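Recycling Reference > Waste Handling > Equipment > Textile Balers

Textile baler

Last revised in November by the Equipment Desk

A textile baler is a press that squeezes used clothing, household linen and fabric offcuts into dense blocks, called bales, which are then strapped for storage or shipping. Textile balers are used by sorting plants, charity depots, laundries and garment factories. They are related to the balers used for cardboard and plastic film, but the chamber, the ram travel and the strapping are set up for a material that behaves differently under load.

Background

Cloth holds a good deal of air when it is heaped, and it springs back when pressure is taken off. A cardboard box that has been crushed mostly stays crushed. A pile of sweaters will not. For this reason textile balers usually have a long stroke, and the strapping is closed while the ram is still holding the load down.
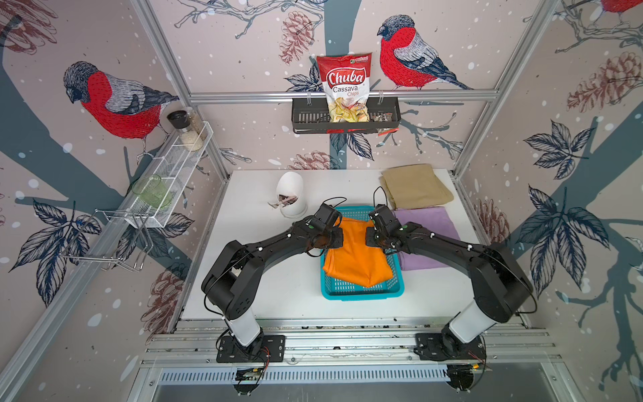 Feeding is the slowest part of the work at most small sites. Material arrives in sacks, wheeled cages or open containers, and it has to be checked before it goes into the chamber. Shoes, hangers, belts with heavy buckles and damp items are taken out. Small lots are often handled in plastic baskets with perforated sides, such as the turquoise one holding an orange cloth, which can be stacked near a sorting table when they are not in use. Larger plants use belts that drop the cloth straight into the press.

Types

Vertical balers are loaded through a door at the front and press downward. They take up little floor space and suit sites with a modest volume. The operator fills the chamber, runs the ram, fills again, and repeats this until the bale reaches its set height.

Horizontal balers press from the side and can be fed without stopping. They cost more and need a larger room, but one operator can keep them running for a whole shift. 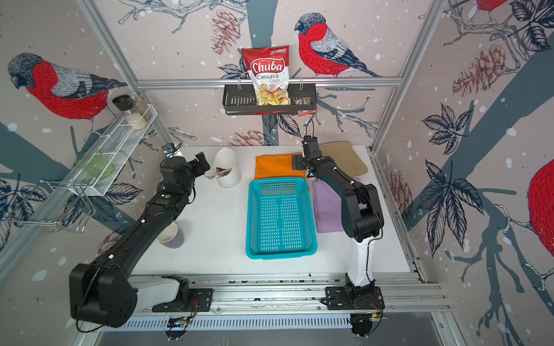

Box balers, also called lift-box balers, have a chamber whose walls rise clear of the finished bale. This makes wrapping easier – the bale stands open on all sides and can be covered with film or woven sheet before the pressure is released. Export grades are commonly wrapped in this way.

Double-chamber models let one box be filled while the other is under the ram. The Hailu press used at the Billorora depot is of this type, and makes bales with a target weight of 70 kilograms for resale clothing. Wiping rags at the same depot are pressed on a Drastel vertical machine.

Bale grades

Bales are sold by content as well as by weight. A bale of mixed clothing is worth less than a bale of cotton trousers or a bale of one kind of knitwear. Sorting plants keep a list of grades, and each bale is tagged with its grade, weight and pressing date. The Plidinwood plant lists 23 grades, of which 5 are for recycling fiber only.

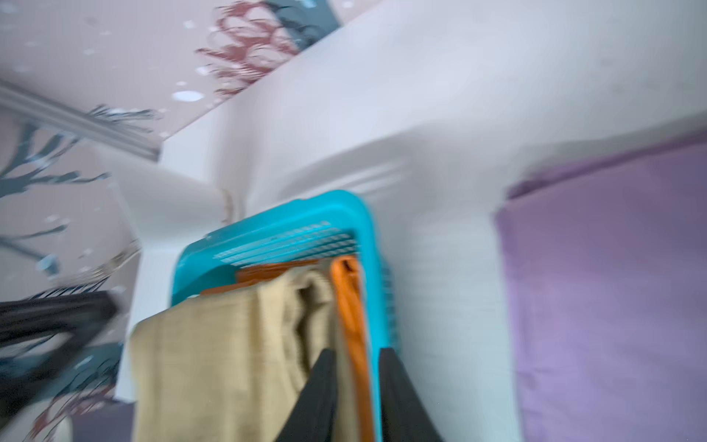 Operation

The chamber is lined with a sheet of film or sacking before loading. Cloth is laid flat or in folded layers, with the corners filled first. Poor filling at the corners gives a bale with a rounded shape that does not stack well. Straps are threaded through slots in the platen and tied or crimped by hand.

Pressure is chosen to suit the grade. Clothing meant for resale is pressed lightly to limit hard creases and broken buttons. Fiber grades are pressed much harder, and mill bales at Plidinwood weigh 800 kilograms.

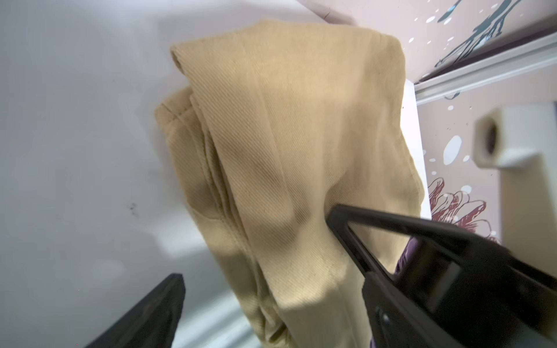
Too much pressure can also mark zippers and trims, and it makes a bale hard to open at the other end. Buyers sometimes state a maximum density in their orders.

Safety

Balers are fitted with door interlocks and an emergency stop. The ram should not move while the door is open. Straps are under strong tension when a bale leaves the chamber and can whip when cut, so gloves and eye protection are worn. Damp cloth should not be baled – it can grow mold and may heat up in storage. Finished bales are kept clear of exits and sprinkler heads.

Filed under: Balers and presses, Textile recycling, Sorting plants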